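Shoe Rack FAQ – Drilon two-tier rack

Answers to the questions we get most often at Sturent about the Drilon.

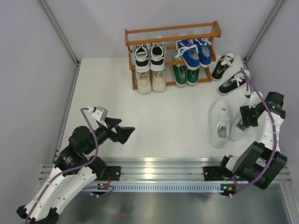
Four pairs on the two-tier rack, with black and white pairs beside it.

How many shoes does it hold?
Four pairs of ordinary trainers or canvas shoes, two on each tier, so 8 shoes in all. Narrow children's shoes may leave room for a fifth pair.

I own more than four pairs. Should I buy a second rack?
You can, and two will stand end to end. Many customers keep the pairs they wear that week on the rack and the rest in a cupboard.

Which way round should shoes go?
Either way is fine. Keep each pair side by side and push them back so that they sit on both rails. A shoe left hanging over the front rail can get knocked off.

What are the measurements?
The shelf depth is 255 mm. The Drilon is sold in one size only.

Can I put boots on it?
Ankle boots fit on the top tier. Tall boots are better on the floor next to the rack.

Can I put wet shoes on it?
Let them drip on a mat first. Water left on the rails will mark the wood in time. Wipe up any spills with a dry cloth.

How do I clean it?
Brush off the grit, then use a damp cloth. Please don't use bleach or furniture spray.

One of the rails is loose. What can I do?
Tighten the screws at the end posts by hand. If the rail still moves, ask us for fixing pack 381, which is free for the first year.

How is it delivered?
Flat, in one box, from our Prultuvach warehouse. The Aydoğan shop also keeps a few for collection. Orders placed before 3 pm leave the same day, except in September when we close for stocktaking.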